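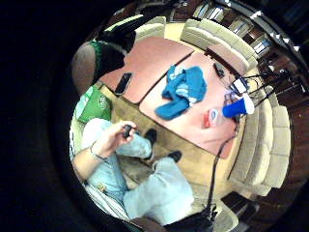
Kovik 0.31: pathfinding, supply and save format

Niritz has moved build 0.31 of Kovik to the public test branch. The build replaces the movement code for large formations, changes how supply is counted, and breaks saves from earlier versions. The stable branch stays where it is until the end of February.

Until now each unit in Kovik requested its own path. On large maps this meant that a column crossing a bridge could stall while the units behind it kept recalculating. In 0.31 a formation of up to 200 units shares one flow field, and the field is rebuilt only when a tile along the route changes state. Turn order inside the formation is fixed at the moment the command is given. Players who split a column halfway across a river will get two fields and a short pause while the second one is built.

Supply is now tracked per road segment. A depot serves every segment within 11 tiles by road, and the old straight-line radius is gone. Mountain provinces are the most affected. On the Palacios map, the eastern forts drop out of supply on the first turn unless the player holds the pass or builds a second depot in the valley. The designers consider this correct. The computer opponent has been told about the pass but does not yet defend it well in winter.

Other changes in the build:

Siege engines can be loaded onto barges again.
Cavalry no longer charges through friendly pikes when set to hold.
The turn timer in multiplayer accepts values up to 720 minutes, for games played by mail.
Fog of war updates after each move and no longer waits for the end of the phase.
Unit names longer than one line are shortened in the order panel but kept in full in the battle report.

Saves from 0.30 and earlier will not load. The header format has changed, and the game will show a version message and return to the menu. Custom maps do load, but roads drawn with the old editor have no segment data and must be passed through the converter in the tools folder. The converter writes a new file and leaves the original alone.

Mod authors should note that the movement_cost table now takes integers only. The Prikemlow mod has a matching update on its own page — install the test build first, then the mod, and clear the script cache between the two.

Known issues: sound drops out after switching windows on some Linux systems, and the replay viewer skips the first turn of any game with more than six players. Reports go to the test branch forum, with the log file attached.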